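Workshop notebook, timetable bench
24 July 2026

Morning all, or evening, depending on when you get to this. I've put the kettle on twice already and forgotten it both times, so forgive me if this wanders a bit. Most of today went on the Grostelska crossing, which I'd promised Raili I would have sorted before she got back from leave, and I'd like to set down where it's up to while it's still fresh in my head.

For anyone picking this up cold: the Grostelska page is the one that pulls its sailings from the operator's seasonal sheet and works out arrival times on our side. The sheet comes over from Kauppinen as a plain spreadsheet, and lovely people though they are, they've changed the column order again. The departure port now sits after the vessel name, so our importer was cheerfully reading the ship as a harbour. I've fixed the mapping by header name this time and left the old version commented out underneath. Please don't tidy it away just yet, I'd like to see one more sheet come through first.

Second thing, and this took me the better part of the morning. The Clandard to Grostelska leg crosses a time zone, and the return doesn't show the right duration if the boat leaves before midnight. Outbound was fine, it's only coming home that you appear to gain an hour at sea (wouldn't that be nice). Lauri had a go at this in May and his notes were a great help, particularly the bit about storing both ends in local time and doing the subtraction only after converting. I followed that and the crossing now comes out at 3 hours 43 minutes in both directions, matching the printed leaflet.
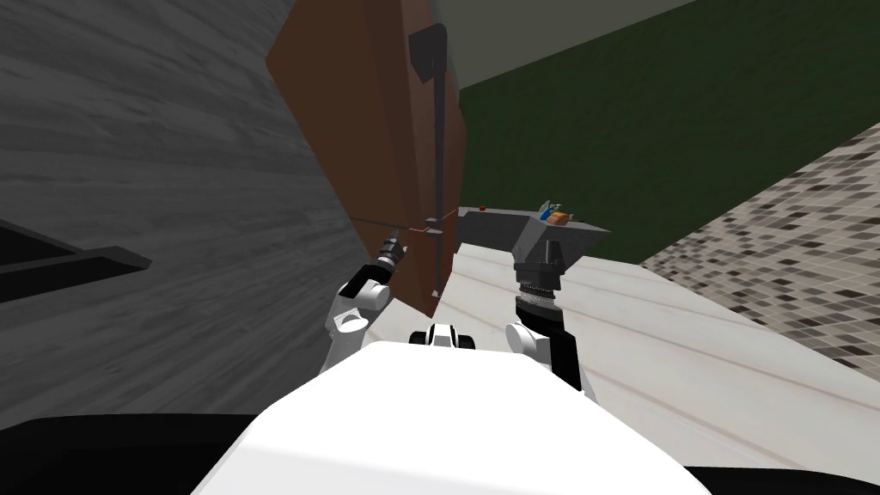 Sim view, left arm and door handle.

Back to the leaflet for a moment. It's the little folded one they hand out at the Clandard terminal, and I've taped a copy inside the back cover of this book. It disagrees with the website in one spot, the foot passenger check-in. The leaflet says 29 minutes before departure, which looks like a typo to me but a strangely specific one, and the operator's site gives half an hour. I rang the booking line and had a very pleasant chat with a fellow who said half an hour, then put me on hold, then came back and said half an hour again with more conviction. I've gone with that on our page and kept a note of the call.

Fares next. I haven't touched the cabin prices at all, as the Kauppinen sheet still has last season's figures in the grey columns and I don't trust them. Foot passenger, bicycle and small car are all current and I've checked each one against a dummy booking on their site. Motorhomes are a muddle. The booking form asks for length first and height second, our table assumes it's the other way round, and somebody looking up a long, low campervan would be quoted for a short, tall one. Lauri, if you've a spare hour, this one has your name on it — you built that table and I'm a little afraid of it.

I also reran the whole test batch of saved searches against the new importer, some 3000 of them. It's slow going on the old machine, so I set it off before lunch and went for a walk along the breakwater, where it was blowing hard enough to lift my hat. When I got back there were a handful of failures, all on the Trarnus route and all with the same complaint about a missing port code. 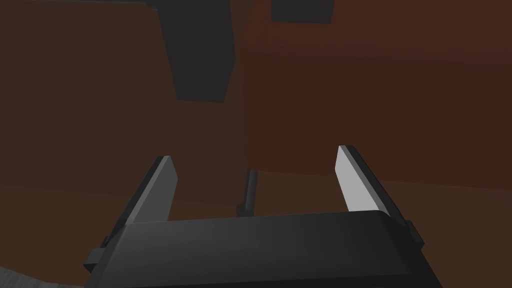

Trarnus changed its code when the new berth opened, and we had the new one in the port list but the old one in the route file. I've made them agree and rerun only the failed searches, and those pass. I'd still like a complete run overnight before anything goes live, and I've left a sticky note on the monitor asking people not to switch it off. Please heed the sticky note!

A few bits left over for Raili Heiskanen when she's back:

The winter sailings aren't in yet. Kauppinen say the sheet is on its way. I'd leave the page showing the summer dates only, with the line about checking before you travel.

The wording on dogs needs your eye. The operator now allows them on the outer deck and in some cabins, and our page still says car deck only. I've written a draft and saved it beside the old text, but it runs to three paragraphs and you'll want to take the scissors to it, as you usually do with mine.

The map still draws the Clandard ferry straight across the headland. It's been doing that for as long as I can remember. Lauri Pelkonen reckons adding two extra points to the line would send it around properly, and I'll try that next if the overnight run is clean.

Spare key to the cupboard is back on its hook. We're out of printer labels.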